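Gullance Ridge Trail

The Gullance Ridge Trail is a hiking route in the Sultia Hills. It runs for 30 miles between the village of Fistano and the dam at Cantero Reservoir, and is usually walked from west to east.
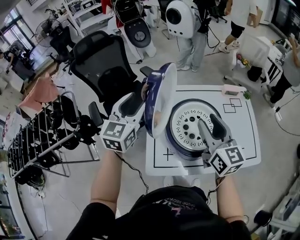 The highest point is Gullance Top, at 1,963 feet. From there the path drops through beech woods to the Cantero road, then follows the north shore of the reservoir on a gravel track. Most hikers take two days and stay overnight at the campground below the summit.

Route

The trail is marked with yellow posts, 114 in all. The first 8 miles out of Fistano use an old quarry road and are open to bicycles. East of the quarry the trail is for foot travel only. A boggy stretch near Sultia Brook was rerouted onto higher ground, and older maps still show the former line.

Snow can close the summit section until April.

Categories: Hiking trails | Sultia Hills

Back to top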